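Household and Shop-Floor Chores with Two-Arm Workstations
Progress report to the Flunard program office
Prepared by Jiahui Luo, Likitthorpe site
Oct 1, 2021

1. Period covered

This report covers work done since the June review. The grant pays for one question: which small chores, of the kind people do at home or at a packing bench, can a pair of table-mounted arms do without help. We agreed in June to drop laundry and dish loading and stay with sorting and putting away small goods. That change has held.

2. Work completed

We recorded 2956 attempts in the period. Of these, 381 were thrown out, mostly for camera dropouts and a joint calibration fault that took us two weeks to find. The remaining attempts are in the shared store and Flunard staff have read access.

The main chore is clearing a table of mixed items into a tray. Ximeng Xie set the item list with Dradora, who run the returns bench we are using as our model. Their returns are heavy on cables, small boxes and retail packs, so ours are too. Rigid items with flat sides are close to solved at the speeds we are allowed. Cables are the hard part. A coil can open when it is lifted, and one finger often passes through a loop without closing on anything.

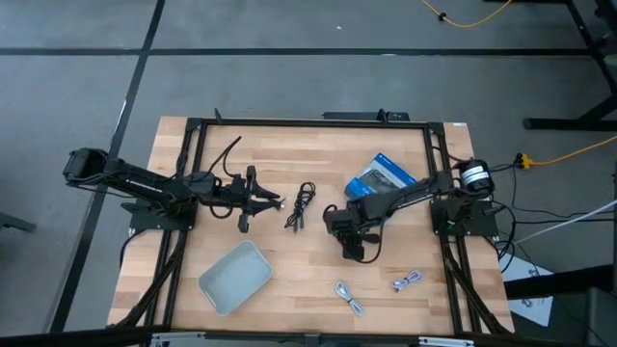

Can the arms clear a table as well as a person yet?

They can't. On boxes and packs they finish the job at a slower pace than a new hire at Dradora. On coiled cables they fail often enough that a person has to stay nearby, so no labor is saved on that part of the work.

3. Problems

Grip on thin items is still the largest source of failure. The pointed fingers are good for picking an item out of a group and poor at holding it while the arm swings across. We tried two softer finger covers. One tore early and the other left marks on glossy packaging, which Dradora will not accept.

The second problem is the two arms sharing one tray. When both need the same corner, the planner makes one wait, and the wait can be up to 54 seconds. Ximeng has a revised planner that lets the waiting arm move on to another item. It works in simulation and has had a short trial on the table.

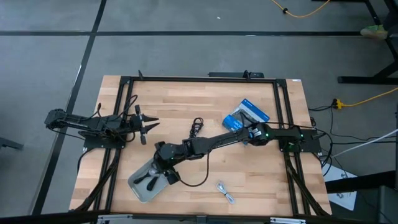 The new planner also changes the order in which items are picked, and that affects how well they fit in the tray. Large items now tend to go in late, when there is less room. We plan to add a size rule before running the full test set again.

4. Spending

Spending is in line with the plan except for spare parts. We went over that line by $2000 for replacement wrist motors from Weldu. The difference was covered from travel, which we did not use. No added funds are requested.

5. Next period

We will finish the finger comparison first, with a third cover that Weldu is cutting for us. After that we will run the full item list with the revised planner and report boxes, packs and cables separately. Dradora has asked for a trial at their own bench. I would like to hold off on that until the cable results improve, and would welcome the program office's view before we answer them.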